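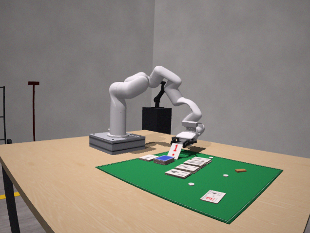
Costello, August

Bloggers' Corner > Keeping it going > Do I delete the old posts or leave them be?

aisling_doherty wrote:
Hello all, and sorry in advance for the length of this. I've had my little blog on Imix for years now and I'm finally moving it over to Kovard, mostly for the comments, which have been broken on the old place since spring. I have 179 posts to bring across, and on reading them back (two evenings and a great deal of tea) I find that 51 are me apologising for not posting. Some are only a line long! My instinct is to bin the lot and start with a nice clean archive, but then I opened one from the winter my mother was ill and there were such kind replies under it that I had to go and put the kettle on again. What have the rest of you done?

pinyu_chang wrote:
Oh Aisling, please don't bin them. I cleared out my first blog in a tidy mood and I've missed it ever since. The sorry posts are when people wrote back to me the most, funnily enough. Keep everything, I say, and give them their own category if they bother you on the front page.

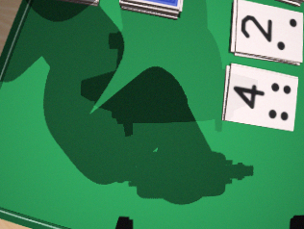

One more thing while I remember: bring the comments over before you change any of the titles. I did it the other way round and spent nearly 3 weeks matching them up by hand, which was company of a sort but I wouldn't do it twice.

namell wrote:
I'm going to disagree with Pin-yu, very gently. A new reader who lands on your blog doesn't know you yet, and if the first four things they meet are all "sorry I've been quiet" they'll wander off, and I wouldn't blame them. Save a copy on your own computer for the memories and let the public side be the posts you're proud of. I did that with mine and I don't feel I've lost a thing.

pinyu_chang wrote:
But the comments belong to the people who wrote them too, don't they? I'd be a bit sad to find mine had gone.

namell wrote:
That's fair, and I hadn't thought of it that way round. I still wouldn't keep all 51, mind you.

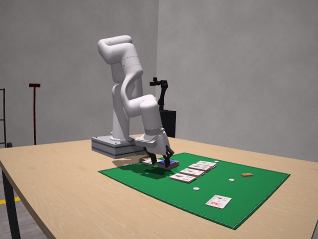 If there are replies underneath, leave it up, and if it's a single line that not a soul answered, let it go. Would that suit everybody?

aisling_doherty wrote:
I think it might, you know. I've just been through the first year and only 4 had no replies at all, so Pin-yu may be getting her way by the back door. I'll make a start on the comments tonight, before I touch a single title, and thank you both for being so patient with me. Does anyone know if Kovard keeps the original dates?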